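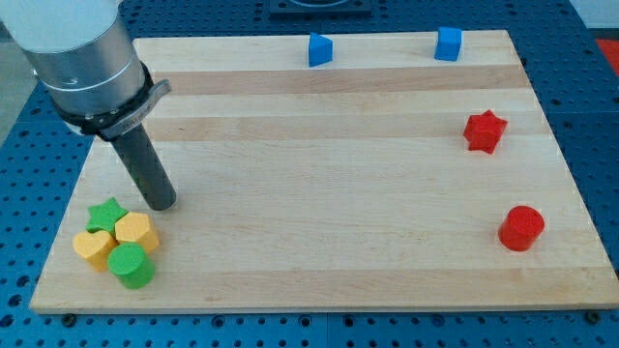 A wooden board on a blue perforated table, with a robot arm at the upper left.

Trondumora update: what changes in the March patch

Hello again to all players of Trondumora. Since the last newsletter we received many messages about the crafting part of the game, and most of the work in this patch comes from them.

The biggest change is the storage. Until now every village house had its own chest, and you had to walk between them to collect your materials. From this patch, all chests inside one village share the same content. The limit is 200 stacks for each village, and the traders can also take goods from it if you allow them in the house menu. Old saves will be converted when you load them the first time. Please make a copy of your save before, as the conversion cannot be reversed.

The second change concerns the river map. Players on older computers wrote to us that the game becomes slow near the Dradance waterfall. We found that the water was calculated again for each boat, also for boats very far away. It is corrected now. On our weakest test computer the loading of this map went down from 32 seconds to roughly 20.

We also added 3 new recipes for the carpenter, and the sawmill can be built already in the first autumn. The price of the sawmill stays the same for the moment. If you find it too cheap, tell us in the forum, in the topic "Balance".

Co-op mode is still limited to 2 players. We know that many of you wait for four. Our small team at Gerer is testing it inside the studio, but the saves are not stable enough and we do not want that somebody loses a long game. We will write about it when we have a version that we can show.

The translation to Portuguese is finished and was checked by the Poojary language group, who also found several mistakes in our English texts. Many thanks to them.

Known problems: the goats sometimes stand on the roof after loading, and the fishing sound repeats if you open the map while you are fishing. Both will be repaired in a small patch after this one. Bug reports can be sent from the main menu with the button "Write to us".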